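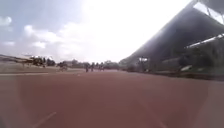

The track, infield on the left.

May 2018

OK so quick one, I have maybe half an hour before I need to be somewhere and I promised I'd write up the tennis thing.

Short version: my niece Niloufar got an offer to play college tennis, and she also got an offer to go train full time at Plumow, and she has to pick by June. Niloufar Abbasi, remember the name, I will be insufferable if she makes it.

She's 17. Ranked 516 in the juniors list as of whenever I last looked, which was this morning. And again at lunch.

The college is Skarkden. Small, decent team, coach seems to like her. Most of tuition covered, not all of it. My sister has a spreadsheet. The spreadsheet has tabs now.

Plumow is the academy. No school to speak of, you do classes online in the evening if you've got anything left in you. Four hours on court, then gym, then more court. They sort out the travel to the small tournaments but you pay for the travel. I read that sentence in the brochure three times and it still says that.

I went along for the visit to both. Mostly as driver. Skarkden first, got lost twice, ate a terrible burrito. Courts are fine, fast, a bit cracked along the back fence on the end one. She hit with two of the girls on the team and lost a set to the number three player 6-4 and came off grinning. Haven't seen that in a while. She's been pretty grim after losses since the knee.

Plumow was more serious. A coach named Kubíček ran the session, barely spoke, moved her grip over a tiny bit on the backhand and then just stood there feeding balls. 72 backhands crosscourt, she told me later, she was counting becuase she was bored and terrified. And the thing is the backhand did look better. Even I could see it, and my own backhand is a public hazard.

So now everyone has an opinion.

My sister: college. Degree, friends, a team bus, a trainer who looks at the knee for free.

My brother-in-law: says it's up to her, then sends her articles.

Me: I keep switching. Last week I was all for Plumow, you're only 17 once and so on. Then I sat down and did the sums on a year of little tournaments. Entry fees, stringing, motels, flights, food. You can win a couple of rounds and still go home down on the week. It's nuts that it works that way but it does. And plenty of good players come through college now, it's not the dead end people used to say it was when I was playing. (Badly. JV doubles. Two seasons.)

What she says herself is that she wants to play matches that matter to somebody else too. I think that's a team answer. But then she's also been doing the new backhand against the garage door every night, so who knows.

Other stuff, fast:

- Restrung the old racket with Plilletti, the soft one. Elbow is happier. Control is gone, everything lands long. Might drop the tension a pound or go back to what I had, undecided. Someone in the comments said go UP in tension for control, which makes more sense now that I type it out.

- Tuesday-night style ladder at the club is starting up again in June. I'm in. Bottom rung, as is traditional.

- Clay season on TV has wrecked my sleep completley. No regrets.

If any of you have a kid who went the college route, or didnt, email me, I'd like to pass it on to my sister. Real numbers especially. She'll put them in a tab.

Right, have to go, I'm hitting with Niloufar at six and she doesn't wait.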